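Procès-verbal de la table

Premier feuillet

Il est porté à la connaissance des ayants droit que la succession de feu Tanko Ekwueme, ancien greffier de la maison d'arbitrage Venckus, comprend, outre les livres et le linge, une table de bois clair. Le défunt n'ayant laissé à son sujet aucune disposition écrite, et deux personnes s'en étant déclarées propriétaires, la maison Venckus a été requise d'en connaître. La soussignée, Halima Shehu, a été désignée pour entendre les parties et rendre un avis.

Mme Asabe Dauda, nièce du défunt, a été entendue la première. Elle a déclaré que la table venait d'Ostano, que son oncle l'avait rapportée par le bac au mois de février, l'année des grandes eaux, et qu'il en avait payé le transport 300 couronnes, somme qu'il jugeait excessive et dont il se plaignait encore vingt ans après. Elle a ajouté qu'elle y avait appris à lire. Interrogée sur l'existence d'un reçu, elle a répondu que l'on ne demandait pas de reçus à son oncle.

M. Lok-yiu Tsang, locataire de la chambre du fond, a été entendu ensuite. Selon lui, la table lui avait été promise un soir de pluie, en règlement de 40 parties de dames perdues par le défunt. Il a produit à l'appui un carnet à couverture grise, tenu de sa main. La partie adverse a fait observer que les parties gagnées par M. Ekwueme n'y figuraient pas. M. Tsang en a convenu sans difficulté - il n'avait, dit-il, jamais jugé utile de les noter.

La soussignée s'est alors transportée sur les lieux, afin d'examiner l'objet du litige.

Le bois est pâle, presque blanc par places, lisse et sans éclat. Les veines, d'un ton à peine plus soutenu, s'y déploient en longues courbes, serrées vers l'un des angles, plus larges ailleurs. Mme Dauda a indiqué qu'enfant elle les prenait pour le cours du fleuve et qu'elle y suivait du doigt la route du bac. M. Tsang, qui n'avait pas été invité à s'exprimer, a dit que le défunt les montrait de la même manière, les soirs où il perdait.
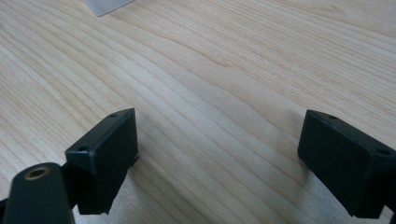 Second feuillet

Les parties ont été de nouveau convoquées le 14/12/2012, en l'étude d'Ustlow, en présence de M. Abimbola Akpan, commis aux écritures. Il leur a été donné lecture du dossier, enregistré sous le numéro 239.

Mme Dauda a demandé la parole. Elle a fait savoir que son logement ne comportait pas de pièce assez grande pour recevoir la table, et qu'elle le savait depuis le premier jour. M. Tsang a déclaré pour sa part qu'il ne jouait plus aux dames. Invités à préciser leurs conclusions, l'un et l'autre ont gardé le silence pendant un temps que le commis n'a pas consigné.

En conséquence, la soussignée est d'avis que la table demeure où elle se trouve, que M. Tsang en ait l'usage et l'entretien, et que Mme Dauda puisse s'y asseoir aussi souvent qu'elle le souhaitera, sans préavis. Les frais de l'instance sont partagés par moitié.

Lecture faite, les parties ont signé. M. Tsang a demandé à Mme Dauda à quel endroit du bois se trouvait Ostano. La réponse n'a pas été versée au dossier.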